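Elura Support Desk
Ticket 3000-132: Right gripper pose drops out during handheld recording
Status: Resolved
Product: Imier handheld gripper pair, with Illés recorder
Opened: January 21, 2025
Reported by: Hajnalka Lakatos, Bridden
Assigned to: Ívar Blöndal

Original report (Hajnalka Lakatos)

We are recording two-handed desk tasks as training examples. The right gripper loses its position part way through a recording. The left one is fine. The log shows "pose lost, right" and then the track comes back in a slightly different place, so the path has a jump in it. The recorder still marks the episode as good and saves it, and we only found out when we played a batch back.

Both grippers were calibrated the same morning. Swapping the cables made no difference. Restarting the recorder clears it for one or two episodes and then it comes back.

Reply (Ívar Blöndal)

Thanks for the log. The jumps all come after the first few seconds, so I don't think it is the start-up routine. Please check these and let me know:

1. Firmware version on each gripper.
2. Whether the tags on the marker cubes are clean and flat.
3. How the operator holds the grippers before pressing start. Both should be resting on the near edge of the desk, with the tags in view of the overhead camera.
4. Whether the exposure setting is on auto.

Reply (Hajnalka Lakatos)

Firmware is the same on both. Tags wiped, none of them lifting. Exposure was on auto. I have fixed it and recorded again with the same operator, starting from the rest position you describe.

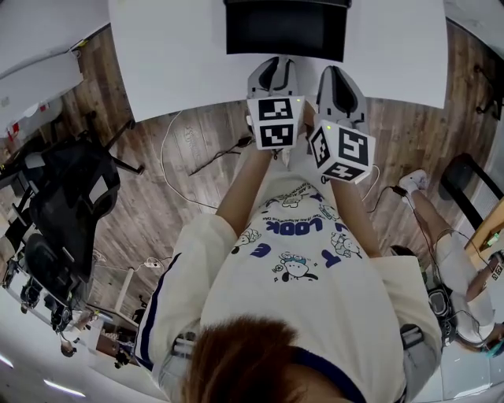

With exposure fixed we got 100 episodes and the right side dropped out in 3 of them. Before, it was in nearly every batch of ten. So it is better but I can't use it like this. The three bad ones are all from the folding task, at the point where the right wrist turns inwards.

Reply (Ívar Blöndal)

That helps. When the wrist turns in, the camera can be left with a single tag at a steep angle. The recorder then has two possible answers for which way the gripper is pointing and sometimes picks the wrong one. There is a setting for this under Tracking, called "minimum tags per cube". Yours is at 1, the old default. Set it to 2. The recorder will then fill short gaps from the motion sensor and won't guess from one tag.

Also turn on "reject on jump" under Episode checks. It was added in the last release and stays off if you upgraded from an older one. With that on, an episode with a break in the path goes to the review folder and doesn't get saved with the good ones.

Reply (Hajnalka Lakatos)

Both changed. Recorded 132 more episodes, mostly folding. No jumps on either side. One went to review, and that was the operator putting the gripper down too early, so the check did its job.

Two questions. Can I run the jump check over the episodes we already have? And do the older ones need recording again if the jump is right at the end?

Reply (Ívar Blöndal)

Yes to the first. Open the dataset, choose Recheck, and tick "path only" or it will go through all the video as well and take most of a day. It doesn't delete anything.

On the second, if the jump is after the object has been released you can trim the end and keep the episode. If it is any earlier, record it again. Please don't smooth over the gap by hand. The trained policy will copy the smoothed bit.

The default for minimum tags will change to 2 in the March release. Your setting will carry over.

Reply (Hajnalka Lakatos)

Recheck is running. Fine to close.

Ticket closed by Ívar Blöndal.
Cause: minimum tags set to 1, auto exposure on.
Related settings: Tracking, Episode checks.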